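Sort It Where You Use It: Tips for a Worktable That Does Double Duty

Small tools and spoons have one big thing in common - they all end up in the same drawer. Mine did for years! I have one good butcher-block table, it gets used for fixing things and for eating, and everything that lives near it has a way of drifting together. So these tips are for anybody with one table and too many jobs for it. They cost next to nothing, and I love every one of them. 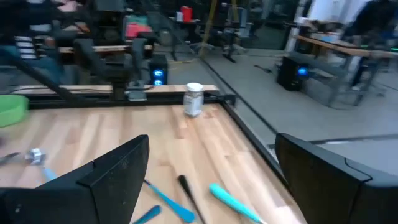 By Letay Tefera
Home and Workshop Tips | 30 July 2018

Start by getting it all out

Pull the drawer, tip it out on the table and spread everything so that nothing is lying on top of anything else. I mean really spread it. A heap looks like a heap, but a thin layer of stuff across bare wood looks like a job you can finish before lunch. You'll spot the one hex nut that has been rattling around in there, and the thin black thing that could be a screwdriver or could be a marker until you pick it up.

If the table has a finish you care about, put down an old towel first. Mine is oiled and has taken plenty of knocks, so I skip the towel and wipe down afterward.

Bowls and jars beat boxes

I've tried divided trays, I've tried a tackle box, and I keep coming back to a bright plastic bowl and a clear jar with a screw lid. The bowl is for "belongs somewhere else." Anything that doesn't live at this table goes in, and when you're done you walk the bowl around the house. Pick a loud color - green is great - so you don't leave it sitting on the stairs for a week.

The jar is for anything loose or grainy. Clear glass, always, so you can see how much is left. And label the lid AND the side! A pale, sandy sort of something could be coarse salt, or scouring powder, or the stuff you bought to dry out damp boots, and on a table where people also eat you want to be very sure which. I write the name and the month on masking tape. The oldest tape I have says November and it's still stuck fast.

Let color do the sorting

This is my favorite trick and it came from my friend Kiros Asfaw, who repairs bikes in his kitchen (yes, in his kitchen). He gives each kind of job a handle color. Light blue for fine work, teal for the everyday stuff, anything black goes back on the wall. You don't have to buy new tools for it. A few turns of colored electrical tape will do, or a dip in rubber handle coating if you want it to look smart. Let the coating dry overnight before you touch it, hanging up if you can manage that.

The catch is that kitchen things come with blue handles too. If you go this route, keep one color strictly for food and don't let a single screwdriver wear it.

Small metal parts

A magnet in a sandwich bag will pick up steel nuts, screws and washers in one pass. Turn the bag inside out over the magnet, pull the magnet away, and there they are, already bagged. It won't help with brass or most stainless, so give the table one last sweep with your hand before anyone sets down a plate.

Now the spoons

Once the tools are put away, wipe the wood with warm soapy water and a well-wrung cloth, then dry it right off. Give it a few minutes. Then do the flatware exactly the same way, out of the drawer and spread flat.

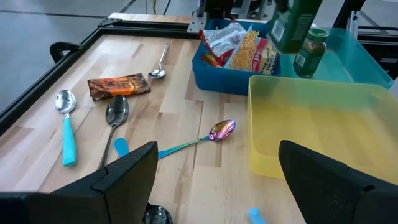 Turquoise handle, plain steel, rainbow finish: spoons (and a chocolate bar) out on the butcher block.

I'm not going to tell you they have to match. I adore an odd spoon! But they do wash differently, and that's the best reason I know to sort them.

Plain stainless is the easy one. Dishwasher, hot water, whatever you like. If it has gone dull, rub it with baking soda and a little water, rinse, and dry with a soft towel so it doesn't spot.

Plastic handles want gentler treatment. Check the seam where the metal goes in, and if it's loose or has gunk in it, go around it with an old toothbrush. Skip long soaks. Keep them away from the heating element too, or the color will go chalky on you.

Rainbow finishes are the divas. Soft sponge, mild soap, no scouring powder, and dry them by hand. I wash mine first, before the water gets greasy.

Store teaspoons separately from the bigger ones, bowls all facing the same way. They nest and take up half the room. If your drawer is wider than your tray, wedge a rolled dish towel down the side and the tray will stop sliding.

Keep a treat in reach

A chocolate bar on the table is a perfectly good sorting tool. One square per finished pile. Amanuel Negash, who shares this table with me, thinks one square per spoon is fairer, and we've had words about it.

Oil the wood while it's clear

An empty butcher block is a chance you shouldn't waste. Food-grade mineral oil, a lint-free rag, and rub along the grain of the strips. Leave it on for a few hours, buff off whatever hasn't soaked in, and do the edges as well. If a drop of water still beads up on the surface, you can wait until next time.

Hang the oily rag outside to dry, and put the cap back on the bottle before you pick it up. Ask me how my slippers know.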